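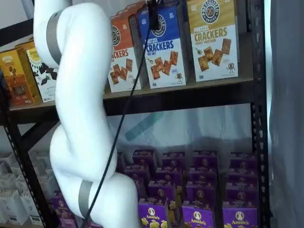 Erhan Sarıgül

Shop Stock and Storage, Session 4: Dates, rotation and dry goods

Please read these notes before we meet on 19th August. The exercise at the end will be discussed in class, so bring your answers on paper.

1. Two kinds of date

In the last session many of you used "expired" for every package with an old date on it. I would like us to be more exact. A quality date tells the customer until when the maker expects the product to taste and feel as it should. A safety date is a different matter, and we meet it mostly on chilled food. Dry goods such as crackers, rice, pasta and cereal nearly always carry the first kind.

Check the rules of the place where you work before you decide what may stay on sale after a quality date. They are not the same everywhere, and many shops have a house rule which is stricter than the law.

2. First in, first out, and its weak point

The usual rule is that what arrived first is sold first. It is easy to teach and it works when deliveries come in order. But a supplier can send you a case on Tuesday that is older than the case you got the week before. In this situation the rule by arrival gives the wrong answer, and you must go by the printed date – the rule is then called first expired, first out. For this course we use the second rule always.

3. Filling a shelf

Take the old stock out first. Wipe the board. Put the new packages at the back and the old ones in front of them, with the label to the customer. It is slower than pushing new packages in from the front, and when the shop is busy people will want to skip it. Milagros Cáceres, who taught this session before me, used to say that you can read a manager's week from the back row of the cracker shelf.

Heavy goods go low and light goods go high. Do not let packages stand over the edge of the board.

4. Moisture, heat and pests

Crackers and biscuits suffer from damp air much sooner than from age. Keep cartons off the floor and a little away from outside walls. A torn inner bag cannot be saved with tape, so write it off. Strong-smelling goods, for example soap, must have their own place.

5. Exercise

The Nitcombe store receives 30 cases of crackers. Of these, 19 have a date in May, and the other 11 have a later date. On the shelf there are already 16 packages, all with the later date.

a) Which packages must stand in front after filling, and why does the rule by arrival fail in this store?
b) The storeroom has one dry corner and one corner beside the sink. Where do you put the cases that do not fit on the shelf?
c) Write a note of three or four sentences to the evening staff, so that they can continue the work without asking you.

For c) please use simple words. Last year Imad Obeidat wrote a very good note, and I will show it after we have read yours.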